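Re: [house-list] Coasters, cups and the big table

From: Idun Isaksson
To: house-list
Subject: Re: [house-list] Coasters, cups and the big table

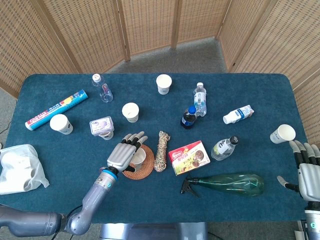

I've read Charoen's proposal twice now and I'm still not convinced that coasters are the answer. I'll put my replies under his points, as I did with the curtain business in September.

Charoen Sriwong wrote:
> Hello all. I priced up woven rattan coasters for the common room at
> Susby. Madotari do them in packs of 4, and 34 people use the room, so
> we'd want nine packs to give everyone one with a couple spare. They
> would match the folding screen and protect the covering on the
> big table, which is going to be expensive if we ever have to replace it.

Matching the screen is nice, I'll give you that. I like the screen. But I don't see what a coaster protects on a table covered in carpet. On bare wood you get a ring, fine. On this stuff a spill goes wherever it likes, and a woven coaster has holes in it. Has anyone tried tipping half a cup of tea onto one to see what comes through? I would want that done before we buy nine packs of anything.

The other trouble is that a rattan coaster isn't flat. Paper cups weigh next to nothing, and when they're near empty they rock on an uneven weave. Put one straight down on the teal covering and it stands up perfectly well. I suspect we'd be paying for more spills.

> I'd also like us to agree that cups get cleared at the end of each
> session. We went through 2308 paper cups last year according to the
> Montoya invoices, and I think half of those were people losing track
> of their own and taking another.

Half? Where does that come from? The invoices tell you what we bought. They don't tell you who lost what, and there was a whole sleeve that got crushed in the cupboard behind the kettle, which I threw out myself.

I do agree about people losing track. White cups all look the same, and once there are a few standing at different ends of the table you have no chance. A pencil in a jar and a habit of writing your initials would cost us nothing. So would bringing a mug from home. I have been told mugs are "too much washing up" by the same people who want us to buy coasters, so I don't hold out much hope.

> Finally, could we have one place for bits and pieces, so that the
> table is clear when the next group comes in? Odbridge have a
> basket by the door and it seems to work for them.

Seems to, yes. I was at Odbridge last month and the basket was full to the top with things none of them could put a name to. A tube of something, little bottles, pens, a glove. Their table was lovely and clear – everything had simply moved one metre to the left. If we get a basket then somebody has to empty it, and I'd like to know who before it arrives.

What I'd suggest instead:

Buy one pack of coasters, not nine. Leave them out for a month and see if anyone uses them without being asked.

Initials on cups from now on.

Each group takes its own things off the table before it goes. Small bottles especially, as they get pushed to the back edge by the screen and then end up on the floor behind it. I've fished out two.

If the single pack gets used and the table covering looks any better for it, I'll say so on this list and Charoen can order the rest. I will bring the tea for the tipping test – it needs to be done over the sink, please, and with one of the new ones.

Idun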